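Vundow — Ordnung am Waschtisch

Liesmich zur Bildersammlung

Hallo und schön, dass du den Ordner aufgemacht hast! Vundow ist meine Sammlung von Fotos rund um einen einzigen Waschtisch und das, was sich darauf so ansammelt: Zahnbürsten, Tuben, Becher, Seife, Kontaktlinsenkram. Angefangen habe ich im Oktober, eigentlich nur, weil ich wissen wollte, wie so eine Ablage aussieht, wenn man sie wirklich benutzt (also nicht wie im Möbelkatalog, wo eine einzelne Orchidee steht und sonst gar nichts). Inzwischen sind es 1.948 Bilder, und ich sortiere immer noch.

Was drin ist

Die Bilder liegen in 6 Ordnern, grob nach Tätigkeit: Zähneputzen, Händewaschen, Linsen, Aufräumen, Abwischen und ein Ordner namens "Rest", für den ich mich ein bisschen schäme. 525 Bilder haben schon eine ausführliche Liste der Gegenstände, beim Rest gibt es bisher nur ein paar Stichwörter. Die Listen sind schlichte Textdateien mit demselben Namen wie das Bild, ein Gegenstand pro Zeile. Wer lieber mit Tabellen arbeitet, kann sie mit Kullix zusammenziehen, meinem kleinen Skript im Unterordner "werkzeug". Es ist nicht schön, aber es läuft.

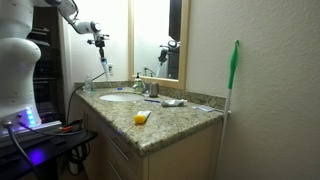
Ordner "Zähneputzen": Zahnbürste und leicht zerknautschte Tube auf der Granitplatte, der Metallbecher rechts vom Hahn.

Zur Platte muss ich was sagen, weil sie beim Beschriften mehr Arbeit macht als alles andere. Gesprenkelter Granit in Beige, Braun, Grau und Schwarz ist im Alltag wunderbar, man sieht ja kaum einen Krümel darauf! Beim Durchsehen der Bilder ist es dann leider genau umgekehrt, kleine flache Sachen verschwinden fast darin. Flache Päckchen zum Beispiel habe ich beim ersten Durchgang ständig übersehen. Falls du eigene Listen schreibst: Fang hinten an der Wand an und arbeite dich nach vorn, dann rutscht dir weniger durch.

So benenne ich die Sachen

Ich schreibe auf, was man sieht, und rate möglichst wenig. Eine weiße Tube heißt "Tube, weiß", solange ich nicht erkennen kann, was drin ist. Bei Flaschen dasselbe: "Flasche, klar" reicht völlig. Marken lasse ich weg, die Farbe vom Deckel kommt dafür immer mit rein, die hilft beim Wiederfinden enorm. Und "liegt" oder "steht" gehört auch dazu — das klingt pingelig, macht aber bei Tuben einen Riesenunterschied, wenn man später nach aufgeräumt und unaufgeräumt filtern möchte.

Der Linsenordner ist übrigens mein Liebling und gleichzeitig der fummeligste. Da kommen auf wenig Platz viele kleine Teile zusammen, und jedes will seinen Namen.
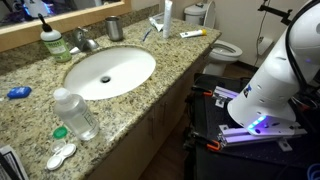

Für den Behälter nehme ich durchgehend "Linsenbehälter", auch wenn ich am Anfang mal "Linsendose" und mal "Döschen" geschrieben habe. Ein paar alte Einträge stehen noch so drin, die fliegen in der nächsten Fassung raus. Lose Deckel bekommen eine eigene Zeile und werden nicht der Flasche zugeschlagen, zu der sie vermutlich gehören. Zahnseide zählt bei mir zum Zähneputzen, egal in welchem Ordner das Bild gelandet ist, und steht deshalb in den Listen mit dem Kürzel ZP dahinter.

Was noch fehlt

Handtücher kommen so gut wie gar nicht vor, Kosmetik auch kaum, und ein Kinderbecher wäre mal eine schöne Abwechslung. Spiegelungen beschrifte ich nicht, das habe ich zwei Abende lang probiert und dann gelassen. Außerdem ist die Einteilung in "Aufräumen" und "Abwischen" an den Rändern ziemlich wacklig, bei 2 Bilderserien habe ich mich bis heute nicht entschieden. Die liegen jetzt eben in beiden Ordnern, also bitte beim Zählen aufpassen!

Wer eine fertige Ordnung für Badezimmersachen sucht, kann auch in meine ältere Wortliste Zinerach schauen. Da sind die Begriffe nach Material sortiert, von Glas bis Stein. Für Vundow war mir das zu umständlich, aber zum Nachschlagen ist sie noch ganz brauchbar.

Nutzung und Kontakt

Nimm die Bilder und Listen gern für Unterricht, Bastelprojekte oder deine eigene Sortierwut. Wenn du was veröffentlichst, freue ich mich über einen Hinweis auf Vundow. Fehler in den Listen bitte einfach mit Dateiname und Zeile melden, Sammelmeldungen wie "irgendwas mit den Tuben stimmt nicht" helfen mir leider nicht weiter.

Letzte Änderung: 17. Dezember, Deckelfarben im Linsenordner nachgetragen.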